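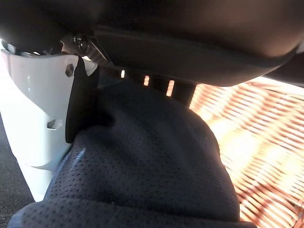
Mereana Quinlan
Nutrition Lead, Hinstead Pharmacy Group

Talk notes: Fibre, and why you should take it slowly

Opening. Say hello, thank Kylie Sheehan for the invitation and for moving lunch. Mention that lunch contains beans. Wait for the laugh. If there isn't one, carry on as though I hadn't waited.

Start with the Brasodari customer. A man came to our Brasodari counter after reading an article on the train. He went from white toast and ham to bran, lentils, prunes and two heaped spoonfuls of psyllium husk, all by the following evening. He wanted to know whether he was allergic to something. He was not allergic to anything. He had gone from nought to horse in a day.

Ask the room who has met this man. Hands will go up. Some of them will belong to people who have been him.

What fibre is. Keep this short, they are pharmacy staff and they did it in training. Fibre is the part of plant food we can't digest ourselves. Some of it soaks up water and turns to gel (oats, psyllium, the inside of an apple). Some of it mostly stays as it is and adds bulk (wheat bran, skins, the stringy bit of celery). Most foods have both. Customers have usually heard "soluble" and "insoluble" and have usually got them the wrong way round. Don't correct them unless it matters for what they're buying.

How much. UK advice for adults is 30 grams a day. Most of us don't get near it. A slice of wholemeal bread gives you two or three grams, depending on who cut it. I have stopped telling people the 30 gram figure first, as they look at me the way you'd look at someone quoting you for a new roof. Start with what they had for breakfast.

The slow bit. This is the main thing I want them to take away, so stop fiddling with the clicker. Add one thing, leave it several days, add another. Porridge this week. Beans in the chilli next week. Gut bacteria ferment some of this stuff and make gas while they're at it, and a sudden delivery gets a sudden response. It normally settles. People give up on day two and tell everyone fibre doesn't agree with them.

And drink something. Psyllium in particular needs a full glass of water with every dose. Taken dry, or with a sip, it can swell in the throat and cause choking. Say this twice. Digby Faulkner will say it a third time from the back, let him.

Our own small survey. We asked 292 customers buying a fibre product whether they had been told to take it with plenty of water. 145 said yes. So that is very nearly half, and I would like us not to put "very nearly half" on a poster. Facundo Godoy did the sums and asks me to point out that it was people at a till, in a hurry, and not proper research. Fine. It is still our till.

Who to send to the pharmacist, or on to the GP. Slow down here.
- Trouble swallowing, or a known narrowing anywhere along the route
- Blood in the stool, or weight loss they can't explain
- A change in bowel habit that has hung about
- Bad tummy pain, particularly with vomiting
- Anyone on regular medicines, before they start a supplement. Fibre can get in the way of some of them, and the gap between doses depends on which one.

Nobody in that list should be sold a tub and waved off.

Gummies. There will be a question about gummies. They do contain fibre. Read the back of the pack for how much, and how many sweets that takes. I once worked it out for a customer at the Kingi branch and she bought a tin of chickpeas instead. She didn't buy it from us, either, we don't sell chickpeas.

If there is time: the kiwi fruit slide. If there is no time, skip to questions and say "two kiwis a day, some decent trials, skin optional". Ming-te Man eats the skin. Do not ask him about it, we have 17 minutes in total.

Questions I expect:
Does cooking destroy it? Not much, no.
Is juice as good? Most of the fibre went in the bin with the pulp.
Can you have too much? See man on train.

Handouts are on the table by the door. Take one for the staff room, the old one has a curry stain on it. Next session is in May and it's iron tablets, so bring your appetite for that one as well.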